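4/13/19
2 min read

Postum substitute, batch 14 - notes for me and Anastasia

Roasted the bran and wheat at 300 again. Molasses went on too thick, so it clumped in the middle. Broke it up by hand, back in for 17 minutes. Smell good, a bit like burnt toast at the end.
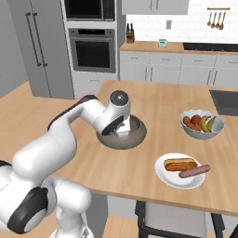 Ground it coarse. Cup tasted flat, kind of sour after. Kyriaki says more chicory, I say less molasses. Trying both before we send anyting to Satstead.
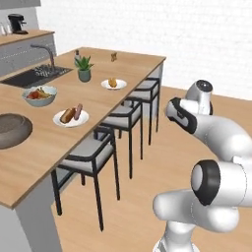 Batch 11 still the best one. Cant find what I wrote down for the chicory that day - check the December pages. Lazaridis bran is finer than the old bag, might be browning faster.

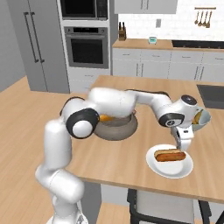
Next time

- thin the molasses with hot water first
- stir at the halfway point
- label the jars!! two have no date
- ask Anastasia for the small sieve back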